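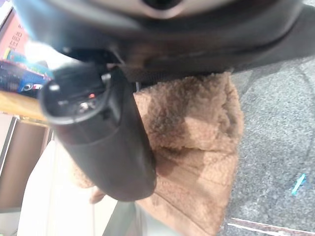
From: Parviz Jalali
To: fatbridge-users
Subject: Re: [fatbridge-users] Long filenames lost when copying to Fondov volumes

On Sunday, K. Ortner wrote:

> I have the same problem on two machines. Copying a directory tree
> through Fatbridge to a Fondov volume works until a name contains
> an accented character. After that the file appears under its short
> name only (RAPPOR~1.TXT and so on). The log says "name checksum
> mismatch, falling back" once per file. Reformatting the volume made
> no difference. Is the volume damaged, or is this the bridge?

It is the bridge. The volume is fine and you can stop reformatting it.

A long name on a FAT volume is stored in a run of extra directory entries placed ahead of the short entry. Each extra entry carries a one-byte checksum computed from the 11 bytes of the short name. When a reader finds that the checksum does not match the short entry that follows, it has to assume the long entries are orphans and ignore them. The file then shows up under its short name, as you are seeing.

Fatbridge computes the checksum before it converts the short name to the OEM code page. With plain ASCII names the bytes are the same before and after conversion, so the order does not matter. With an accented character in the first 6 positions, the byte changes and the stored checksum is stale. Characters later in the name usually get dropped when the short name is built, and those files survive. I would expect some of your accented names to have come through intact. Please check, as it would confirm the diagnosis.

I ran a test tree of 476 files through the current release. Every file that lost its long name had an accented character in the part kept for the short name. Nothing else in the tree was affected. File contents compared clean in all cases, so this is a naming problem and no data has been harmed.

There are two ways around it for now:

Set shortname_ascii = yes in the volume section of the config file. This replaces anything outside ASCII with an underscore before the checksum is taken. The long name keeps its accents. The cost is that short names get uglier and collide more often, and you will see more ~2 and ~5 endings than before.

Or do the copy with Doltus and use the bridge only for reading. Doltus writes the entries in the right order. It is slower on large directories — it rescans the whole directory for each new entry — but for a one-time copy that may not bother you.

For volumes already written, the long entries are still on disk and only the checksum byte is wrong. Do not run a repair tool in its default mode. Most of them will treat the entries as orphans and delete them, and then the long names really are gone. I have a small program that walks the directory, recomputes the checksum and rewrites it in place. It does not handle subdirectories nested deeper than 5 levels yet. I will post it when that part is finished.

The fix in the bridge itself is to move one call below another in the entry writer. I will send the patch separately so it can be reviewed without this thread attached. If anyone uses a code page other than 437 or 850, please test it. I have no volumes written with the others.

Also, could whoever maintains the wiki page on mount options correct the entry for shortname_ascii? It gives the default as yes. It has been no since the December release.

Parviz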